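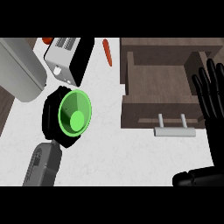

Vodau kitchen scene pack: worth it for a two-arm setup with mixed end effectors?
Posted in Simulation and Training Tools, 2022-06-06

I'm evaluating the Vodau kitchen pack for a small lab in Jisville. We run a two-arm station with a gripper on one side and a multi-fingered hand on the other, and I want to practise drawer and bowl tasks in simulation before we book more bench time. The full licence is quoted at $2,365 per year. The trial gives you 13 scenes and stops there.

Three things I can't settle from the product page:

1. Does the drawer behave as a proper sliding joint, or is it an animation that plays on contact?
2. Can the two arms use different end effectors without editing the robot file by hand?
3. Is the object variety real, or is it the same counter with the colours swapped?

We already own Cosell for arm planning, so I don't need another planner. Budget closes in December.

— dabbas_bench

countertop_k
Had the full licence for one season. In order:

The drawer is a sliding joint with limits, damping and friction exposed in the scene file. Default friction is too low. A light touch on the bar handle sends it to the stop, and a policy trained that way will under-pull on real furniture. Raise it and randomize it per episode. The handle collision shape in my version was a single box covering the grip and both posts, so fingers could not get behind it. There is a finer mesh in the extras folder. Swap it in before you train anything with a hand.

Mixed end effectors work. You set left and right separately in the station config. What you don't get is matched control rates. The hand has far more joints and the default step is tuned for the gripper, so finger contacts jitter. Halving the step fixed it for me and made runs noticeably slower.

Variety is fair. The full pack has 285 objects, of which 141 are food. The food is mostly simple shapes with one texture, fine for pick and place and poor for anything that depends on recognition. Appliances are static bodies. Knobs and buttons are modelled but do not turn or press unless you add the joints yourself.

For drawer and bowl work I would pay for it again. For appliance work I would not.

nightshift_sim
we looked at it and went with building our own. not that hard if you have someone who knows the tools. the price is steep for a countertop and some cabinets

gearlash
Adding to countertop_k's reply, two points on Cosell. The export uses a different base frame convention, so your planned paths will come in rotated by 90 degrees. Correct it once in the station config — not per scene, or the next update overwrites it. Also check bowl mass. The bowls I tested were light enough to slide off a pot when the gripper nudged the pot.

Ask sales for a lab quote as well. Ours came in below list, although support was limited to email.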